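얇은 파란 옷이랑 천, 침대 위에서 개는 법 좀 알려주세요

**올린이: 원룸3548**
2025년 2월 · 게시판: 집안일 > 빨래/정리

안녕하세요 눈팅만 하다가 처음 글 써요. 퇴근하고 급하게 쓰는거라 두서없음 주의.

방이 좁아서 빨래를 늘 침대 위에서 갭니다. 책상은 짐으로 꽉 찼고 바닥은 머리카락 때문에 싫고. 수건은 괜찮아요. 문제는 얇은 면 옷이랑 홑겹 천. 펴 놓으면 한쪽이 말려 있고, 말린 데 펴면 반대쪽이 또 울고. 결국 대충 뭉쳐서 서랍에 넣는데 아침에 꺼내면 주름이 장난 아님.

궁금한 거 몇 개

- 침대처럼 푹신한 데서도 각이 잡히는지
- 다림질 안 하고 주름 줄이는 법 (다리미 없음. 살 생각도 아직 없음)
- 매트리스 커버도 자꾸 우는데 그거부터 펴야 하는지

작년 8월에 이사 오면서 Lorkby 침대로 바꿨는데 매트리스가 전보다 훨씬 물렁해요. 그 뒤로 더 안 개지는 느낌. 기분 탓인가? 개는 판 같은거 사라는 말도 봤는데 짐 늘리기 싫어서요. 참고로 빨래는 일주일에 한 번 몰아서 합니다.

---

**올린이: 빨래는밤에**

저도 침대파라 답 달아요. 길어질듯.

일단 개기 전에 시트부터. 바닥이 울면 그 위에 뭘 펴도 웁니다. 네 귀퉁이 당겨서 매트리스 밑으로 깊게 넣고, 손바닥으로 가운데서 바깥으로 쓸어주기. 이거 15초면 됨. 그리고 침대 위에 있는 거 다 치우세요. 폰, 충전기, 가방, 벗어둔 옷 전부. 천 밑에 뭐 깔리면 거기만 볼록해져서 선이 안 맞아요.
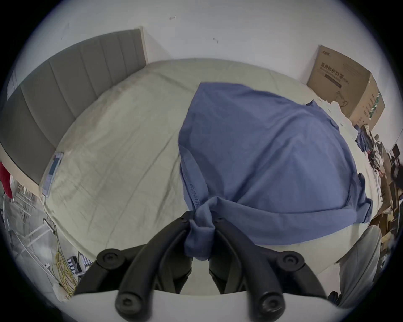 얇은 천은 가운데를 잡고 끌면 안 됩니다. 제일 흔한 실수. 가운데를 집어 올리면 천이 그 점으로 다 몰리면서 꼬여요. 펼 때는 귀퉁이 두 개를 잡아서 멀리 던지듯이 펴고, 그 다음에 내 쪽으로 살살 당기기. 위에 파란 천처럼 한 군데가 매듭같이 뭉치고 나머지가 부채꼴로 퍼져 있으면 거기서 접기 시작하지 말고 일단 놓으세요. 뭉친 데 풀고, 박음질된 가장자리를 찾아서 그 선을 기준으로 다시 펴는 게 빨라요. 매트리스 밖으로 늘어진 귀퉁이도 먼저 올려놓고요. 무게 때문에 그쪽으로 계속 쏠림.

순서 적어볼게요 (상의 기준)

1. 양 어깨 잡고 두세 번 세게 털기
2. 앞판이 아래로 가게 엎어서 펴기
3. 옆선부터 손날로 쓸기. 가운데는 나중에
4. 소매를 등 쪽으로 접기
5. 양옆을 안으로 접어서 긴 네모 만들기
6. 밑단에서 목 쪽으로 반, 다시 반

푹신한 데서는 6번이 잘 무너져요. 접을 자리에 한 손을 칼처럼 세워서 대고 그 위로 넘기면 선이 잡힙니다. 누르면서 접으면 매트리스가 꺼져서 오히려 삐뚤어져요. 누르는 건 다 접고 나서 한 번만.
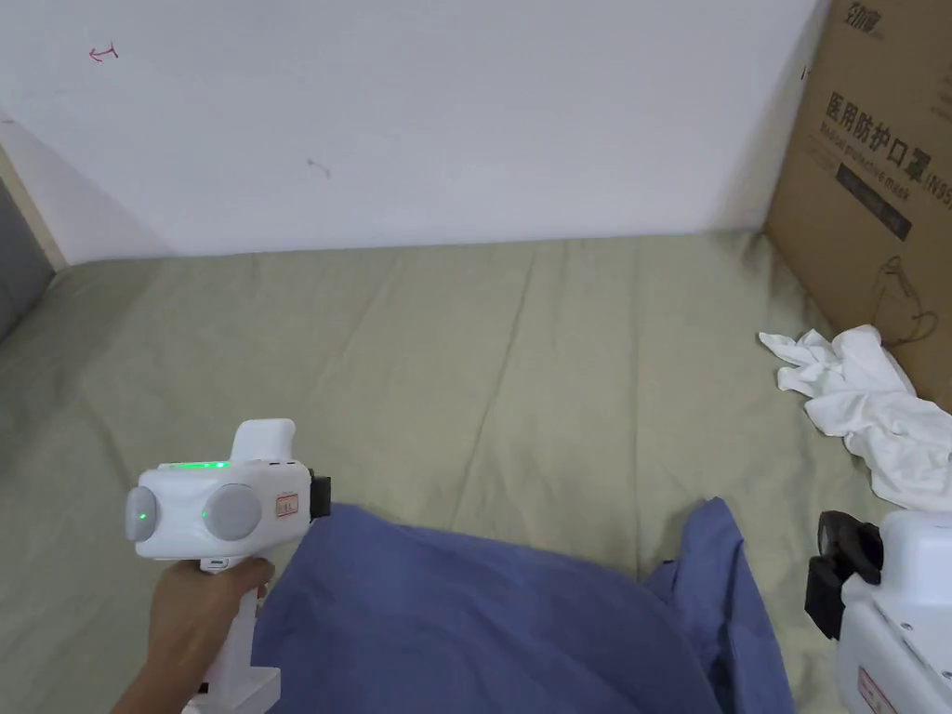
그리고 한꺼번에 다 쏟아놓고 하지 마세요. 빨래 바구니는 바닥에 두고 하나씩 꺼내기. 저는 예전에 침대에 산처럼 쌓아놓고 했는데 밑에 깔린 건 개기도 전에 주름이 다 가 있더라고요. 다 갠 건 머리판 쪽에 줄 세우고, 발치 쪽은 작업 공간으로 비워두면 왔다갔다 안 해도 돼요. 벽에 붙은 침대면 벽 쪽엔 놓지 마시고요. 거기로 밀려간 건 꼭 잊어버림 ㅠㅠ 양말 한 짝 거기서 몇 번을 찾았는지.

주름은 개는 것보다 말리는 게 더 커요. 세탁 끝나자마자 꺼내서 털어 널기. 저는 Tremow 건조대 쓰는데 봉 간격이 넓어서 옷끼리 안 붙어요. 봉에 반으로 걸치면 가운데 줄 생기니까 얇은 상의는 옷걸이로. 이미 구겨진건 분무기로 살짝 뿌리고 손으로 펴서 걸어두면 아침에 꽤 펴져 있어요. 속까지 다 마른 다음에 개야 합니다. 덜 마른 거 서랍 넣으면 냄새 나요.

개는 판은 안 사도 됩니다. 저도 샀다가 침대 밑에 처박아 둠. 달력 뒷장이나 얇은 상자 펼친 거 밑에 깔면 비슷해요.

---

**올린이: Li_204**

위에 분이 다 쓰셨네요. 전 짧게.

그냥 돌돌 마세요. 얇은 건 각 잡아봐야 서랍 여닫다 무너짐. 소매 접고 밑에서부터 말아서 세로로 세워 넣으면 끝. 주름도 덜 가는거 같아요 (제 체감). 서랍 칸막이는 Relus 거 쓰는데 신발 상자 잘라 써도 똑같음.

매트리스 커버 우는 건 사이즈 문제일 수도 있어요. 매트리스 두께 재보시길. 커버 깊이가 안 맞으면 아무리 펴도 다시 올라와요. 저도 그거 모르고 매일 아침 당기다가 깊은 걸로 바꾸고 나서 해결.

---

**올린이: 원룸3548**

와 감사합니다. 방금 시트부터 당기고 해봤는데 손날로 접는 거 진짜 되네요. 일곱 벌 갰어요. 두께는 줄자가 없어서 내일 재볼게요.

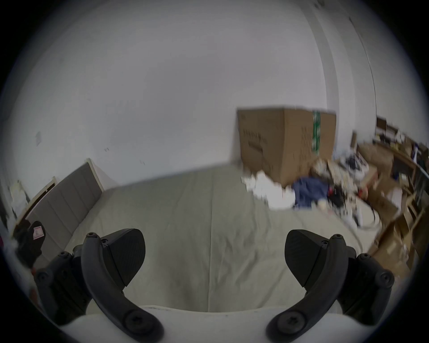 하나만 더요. 시트 한가운데에 길게 접힌 자국은 어떻게 없애나요? 새로 꺼내 깐 건데 손으로 쓸어도 그대로예요.

**올린이: 빨래는밤에**

분무기로 자국 따라서 얇게 뿌리고, 양쪽에서 팽팽하게 당겨 끼운 다음 마를 때까지 두세요. 자기 직전에 하면 축축하니까 낮에. 드라이기 있으면 좀 떨어뜨려서 따뜻한 바람 쐬어도 되고요. 그래도 남으면 다음 세탁 때 탈수 약하게 돌리고 바로 널기. 보관할 땐 접는 선을 매번 조금씩 바꿔주세요, 같은 데만 접으면 자국이 굳어요.

**올린이: 원룸3548**

넵 주말 낮에 해볼게요. 두께 재면 댓글로 남길게요 커버 사이즈 좀 봐주세요!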